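Brendholm table linen and small kitchen set - review

Bought in March, reviewed 19/07/2022

I paid $75 for the Brendholm set from Hedberg, with the dark green cloth added at checkout. It has had four months of regular use in a small flat with not much cupboard space.

The little knife is the best of the lot. Gold-toned blade, black handle, comfortable in the hand and still good on tomatoes. The glass is plain and clear, thin in the wall, and I'd be careful stacking it.
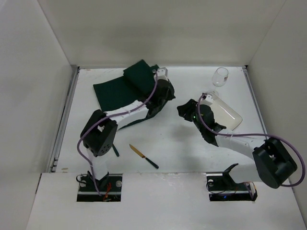 The cloth

A deep green colour that hides tea stains well. It creases easily and looks rumpled straight off the line, but it folds down flat into a neat stack and fits in the drawer - just. I wash it on cold and skip the dryer.

The dish is shallow with rounded corners, a good size for biscuits or a few sandwiches. No chips so far.
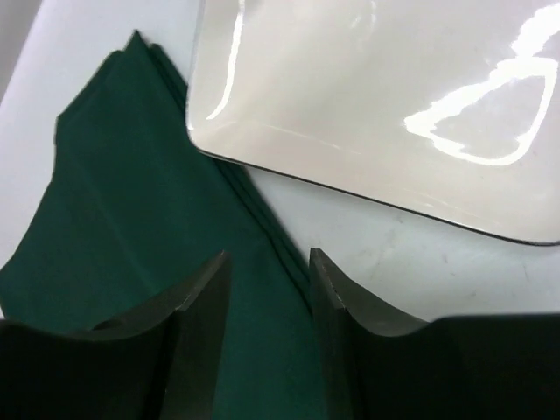
Green cloth folded, next to the dish on a white tabletop.

I'd buy the knife and cloth again. The glass I could take or leave at that price.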